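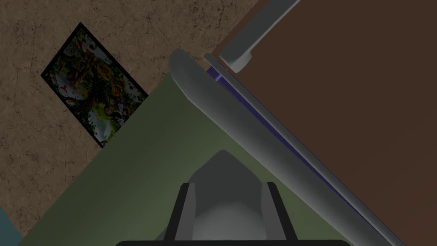 Kendra Desjardins

My sister-in-law Annick Thibodeau asked me at dinner when she could buy a robot to do her kitchen. She didn't mean a vacuum. She has a vacuum, it lives under the couch and eats phone chargers. She meant something that would open the drawers and put the clean stuff where it goes, and she wanted a year from me, like I was a weather forecaster.

I've been poking at this as a hobby since March, all of it in simulation, so I'm the family expert now (God help the family). And what I told her was "not this year, and please don't wait to do your dishes."

Take a cabinet with a bar handle, like the brown one up top. You or I would open it with a hip and two fingers while talking on the phone. For a gripper with two fingers it's a whole project. It has to get turned the right way so there's a finger on each side of the bar, it has to get there without smacking into the front of the cabinet, and then it has to pull in the direction the thing wants to go. A door swings and a drawer slides, and if you look at that big flat panel, I couldn't swear to you which one it is. I've lived with kitchens my whole life and I'd still have to give it a tug! A person does that tug without noticing. My code does not do anything without noticing.

So I ran it overnight. I set up 1000 tries with the starting spot moved a little each time, went to bed, and got up to 211 good pulls. I was thrilled, and then I told Tanner Zacharias, who works on actual machines at a shop over in Bradwood, and he was quiet for a second and said, "So it fails four times out of five." Well, yes, Tanner.

Then I changed how it comes in toward the handle, fiddled with how hard it squeezes, lost most of a weekend to it, and ran the same thing again. 212. One more! I laughed so hard the dog left the room.

The part that keeps me up is how easy I'm making it. My pretend room has walls like a dried-up creek bed and a framed picture full of green stuff that might be leaves, and the light is pretty dim, but still, it's a pretend room. No crumbs in the hinges and no toddler's hand in the way. There isn't a dish towel over the handle either, and at my house there is always a dish towel over the handle. Mine also sticks in humid weather, so you have to lift a bit and then yank, and I have no idea how I'd put that in.

Tanner says the shop floor is further along, and I believe him, but he also says it's because they cheat. Every part shows up in the same spot facing the same way. They have one arm that moves 200 parts before his first coffee, and if you slid the tray over a couple of inches it would happily grab air all morning. He likes that arm a lot. He would not let it near his silverware.

I did get one good email after my last post, from Karine Campbell, who cleans vacation rentals and thinks we're all starting at the wrong end. She doesn't care about drawers. She wants a machine that strips a bed. I wrote back that sheets are so much worse, because a handle at least holds its shape while you're reaching for it, and she wrote back "then get moving." Fair enough, Karine.

Where I come down for now: floors, sure, that's been OK for years. Same part, same place, same motion, also sure. Opening a cabinet it's never met, sometimes. Opening it, finding the colander, getting the colander out from under the other colander and closing up again - no, not in any house I've been in.

Next I want to try letting it fail on purpose, so when the first pull goes nowhere it backs off and tries a swing. I think that's at least closer to what my hands do. I'll post the number when I have it, even if it's 213.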